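Florwood Residents' Forum
Estate Matters > Wills, Belongings and Family Property

Print this thread | E-mail this thread

Topic: Dividing personal items where the will is silent

E_Were
Members are invited to comment on the following matter. My late aunt's will disposes of her house in Wiltov and her savings account in clear terms. Her household goods and personal items are covered by a single sentence, which directs that they be "shared fairly among my nieces and nephews." There are nine of us. The executor has asked the family to submit an agreed method in writing before the end of May.

The furniture presents little difficulty. The difficulty lies with the small items, most of which have a low market value and a high personal one. I would be grateful for guidance on methods that other families have used, and in particular on whether a formal valuation is worth the expense.
Elibariki Were

Drunard_Clerk
The executor is right to request a written method. In my experience of these matters, the method should be settled before any list of items is circulated. Once relatives have seen the list, each will favor the method that delivers the item he or she wants.

The usual approach is selection in rotation. Lots are drawn for the order of choosing, and the order is reversed at the end of each round. The person who chooses last in the first round therefore chooses first in the second.

stella.temba
I must respectfully disagree with the previous post as regards timing. Our family agreed to rotation before seeing a list, and two cousins withdrew their consent when they learned what was on it. We lost most of a year. Had the list been circulated first, the objections would have been raised at the proper stage.

On valuation, we engaged an appraiser for the jewelry only. The fee was 174 dollars, divided equally. It established that no single piece was worth more than 500 dollars, and that finding did a great deal to calm the discussion.
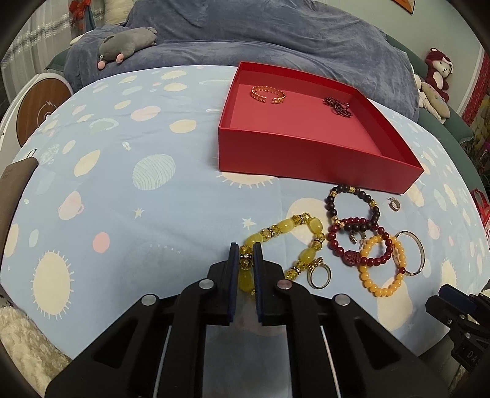
I would add that the appraisal should be requested in the name of the estate. Ours was first requested by one cousin on her own behalf, and the remaining cousins declined to accept the figures until the appraiser had reissued the letter to the executor.
Stella Temba

Drunard_Clerk
The point about consent is noted. I would answer that a signed agreement addresses it. A verbal understanding reached on a Sunday after lunch is not a method, and I suspect that many of the disputes reported on this board began with one.

Ndung'u_family
We used a points system in place of rotation. Each heir received the same number of points and submitted sealed bids on the items of his or her choice. The highest bid took the item. Ties were settled by a coin toss in the presence of the executor.

The system worked well for the larger pieces. It worked poorly for items that only one person wanted, as that person could not know this and spent points needlessly. If we were to repeat the exercise, we would first ask each heir to name one item of particular meaning and release any uncontested item outside the bidding.

E_Were
I thank all contributors. The suggestion that uncontested items be released first is a useful one, and I will put it to my cousins. May I ask Ms. Temba whether the appraised value was charged against each person's share, or whether it served only as information?

stella.temba
It served as information only. One cousin proposed that the values be equalized in cash, and the proposal was declined. The sums were small – less, in several cases, than the cost of mailing the item to its new owner.

quiet_harbor
I would caution against treating equalization so lightly. In my mother's estate, 11 items were passed over as trifles, and one was later sold by my brother for a considerable amount. Relations have not recovered. Where the will says "fairly," the heirs are entitled to ask that value be taken into account, and a local attorney should be consulted before that right is given up.

Drunard_Clerk
I concur with the last post as to legal advice. The meaning of "fairly" may differ from one state to another, and the contributors to this board are not in a position to settle it.

E_Were
The executor has now confirmed that she will accept rotation, provided that all nine of us sign. Seven have done so. I will report to this thread when the remaining two have replied.

Contact the Moderators | Copyright Florwood Residents' Forum | Back to top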